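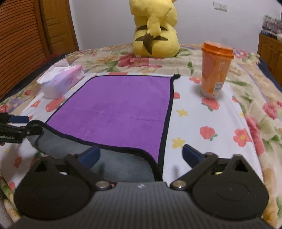

Workshop tips: folding cloth with hand-held grippers
Notes for the student project group, April term. Compiled by Katia Gatti.

These tips apply to the towel-folding task in the Cevovel project. Team members work the grippers by hand and record each fold for later training. Most rejected recordings fail for the same few causes.

Preparing the cloth
Use a microfiber towel with a bound edge. The binding gives the finger pads a ridge to close on, and it shows clearly against either face of the cloth. A towel with one colored face and one gray face is preferred, as the reviewer can tell at once which side is up. Wash new towels once without fabric softener. Softener leaves a coating that makes the pads slip.

Preparing the surface
A bed is harder than a table. The mattress gives under the fingers, and the bedspread tends to come up with the towel. Pull the bedspread tight before starting. Approach the edge at a low angle, close the pads slowly, and lift 20 mm before moving sideways. If the bedspread rises too, open the pads and start again.

Making the fold
1. Lay the towel flat and smooth out old creases by hand.
2. Take one corner with each gripper. Do not pinch the middle of an edge.
3. Lift both corners to the same height and carry them over together.
4. Lower the edge, then open the pads fully before backing away. Pads opened halfway will drag the binding.
5. Wait two seconds before ending the recording.

A loop tab should be on the far side for the first fold. When it ends up under the cloth it makes a lump, and the second fold will not lie flat.

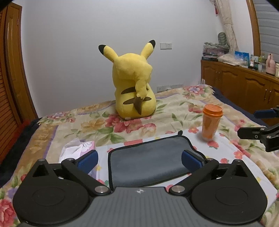 Should other objects be taken off the bed before recording?
Leave them in place if they are clear of the fold path. Household objects in the background are useful for training, but anything a moving corner could touch should be shifted back by a hand's width.

Care of the pads
Wipe the pads with a damp cloth after every 30 folds. Lint is the usual cause of a weak grip. Do not use alcohol on rubber pads. Check the pivot screws at the end of each session and tighten them by hand only. Orlando Ccori keeps the spare screws in the drawer marked Flullgate.

Quotas
Each pair submits 100 accepted folds. Povilas Rebane and Liliana Barbieri review the recordings and return rejected ones with a note. Last term the first batch had 21 rejections, mostly from step 4. Repeat rejected folds with the same towel.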